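Play kitchen bits – keep or pass on?

youngsook_so
Clearing out the toy kitchen before the Parkton sale. I'd keep the green colander and the dish rack and let the rest go.

henok_s
Disagree. Ours only ever wanted the ketchup bottle and the plate.

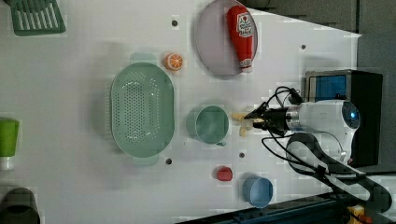

cluscombe2
Can the colander go in the dishwasher?

henok_s
Top shelf only, on a cool wash. I do ours by hand.

youngsook_so
Mine went in the bottom in June and warped. I'd still keep one – it holds all the toy food.

cluscombe2
A bag does that. Sell the lot for £2 and be done.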